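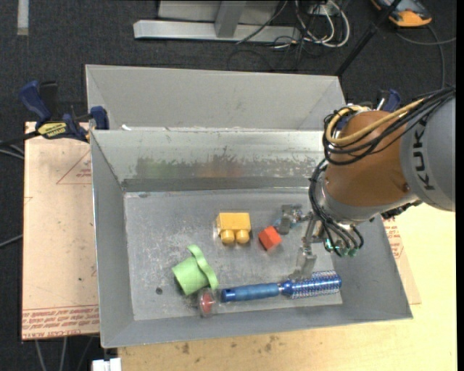
I've been trying to get the playroom stuff sorted before my sister's kids come back, and I'm stuck on bins. I had fabric cubes for years and they sag. So now I'm looking at gray metal ones, the plain rectangular kind. What I can't settle is how you split things up. A yellow building block, a red block, a green cup thing and a blue hairbrush in one bin is pretty much my whole house, lol. Do you sort by type or just toss it all in?

keklund_elsa wrote:
Toss it! I sorted everything by type once, labels and all, and it lasted 2 days. One bin per kid, done.

badthorpe_mom wrote:
Nope, disagree. Blocks get their own bin or you'll never find the last piece. And the hairbrush goes to the bathroom, come on.

lokyiu_y wrote:
Metal is LOUD on a hard floor, just saying. Mine scuffed on the bottom pretty fast too, but they're still going after I bought them used in September. I put in a piece of felt cut to size (takes maybe five minutes) and it's way quieter.

keklund_elsa wrote:
@badthorpe_mom the hairbrush lives wherever the dolls live. I've given up fighting it.

badthorpe_mom wrote:
Ha, okay, fair. Still say separate the blocks.

Original poster wrote:
Felt is a great idea, thank you!! Going to try blocks on their own and everything else mixed. Anyone know if 30 bucks a bin is too much?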